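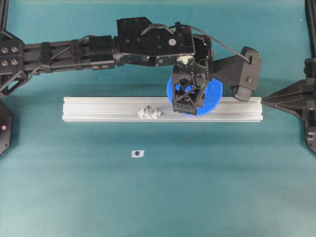
People in Proltstead ought to be able to find out who gets the council's settlement money without having to ask three times, Burgi Ortner told a packed public meeting at the Mbeki Road library, and judging by the applause a good many people had been waiting to hear it said.

Residents ask Proltstead council to open the books on settlement payments
September
By Domenica Stöckli, for Proltstead Open Ledger

Proltstead Open Ledger, the residents' group which has been asking gentle but persistent questions about local spending for longer than some of us care to remember, has handed in a petition with 3,194 signatures calling on the borough council to publish every grant it makes from money received in legal settlements.

For readers who have not followed the matter (and we quite understand, it has been a winding road), the story goes back to the council's dispute with the property firm Zinavier over unpaid planning contributions. The dispute was settled out of court two years ago. Most of us supposed that the money would go into the general fund, where councillors of all parties would argue over it in the usual way. Under the terms agreed, though, a share of it is paid straight to "suitable community bodies", chosen by a small panel that meets in private and does not publish its minutes.

We would like to be fair here. Some of the groups that have been helped are well loved in the town, and we have no wish to see a lunch club or a youth band go short. Our worry is with the way it is done. Money owed to the public is being given away without a vote, and several of the bodies receiving it also put their names to leaflets during the last council election. That may be perfectly innocent - we hope it is - but residents should be able to look at the list and judge for themselves.

"I have been going to council meetings since my children were in pushchairs, and I have never known a sum of public money so hard to follow," said Burgi Ortner, chair of Proltstead Open Ledger. "When I asked for the names, I was sent a very polite letter and a copy of the recycling calendar. I do like the recycling calendar, but it was not what I had asked for."

The petition asks the council to do three things: publish the name of every body paid more than £300 from settlement funds, bring all future awards before the full council, and ask panel members to declare any link with a political party or campaign. It is signed by supporters of every party in the borough and by a great many people who would not thank you for guessing how they vote.

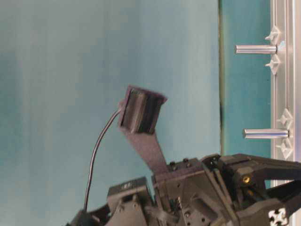
Would the changes stop grants that have already been promised? Any award agreed before the council votes would be paid as planned, and the new rules would apply only to those that come after.

The group is also asking for an outside check on the payments made so far. The Testik Trust, a small charity that helps parish and town bodies with their accounts, has kindly offered to carry out the review free of charge, and has said it will share its findings with the council before anybody else sees them. We are very grateful for the offer and do hope it will be taken up in the spirit in which it was made.

Under the borough's rules a petition of this size must be debated at the next full meeting, which begins at 7pm in the council chamber. Members of the public are welcome to sit in the gallery, and anyone wishing to speak should give their name to the clerk beforehand. Tea will be served afterwards at the Mbeki Road library, where members of our group will be glad to talk to anyone who would like to hear more, or who would like to tell us we have got it all wrong.

Copies of the petition wording and the letters we have had from the council so far can be sent by post on request.

Comments (3)

Pam from the hill: Signed it outside the baker's. Why the panel can't just put its minutes up with all the others is beyond me.

R. Dunmore: Our club had one of these grants and we'd have been quite happy to be named. I do think you might have asked a few of us before putting in that bit about leaflets.

oldtownreader: Will there be somewhere to park? Last time the gates were locked by seven.

Contact: Domenica Stöckli, press officer, Proltstead Open Ledger, c/o Mbeki Road library | © Proltstead Open Ledger | Back to top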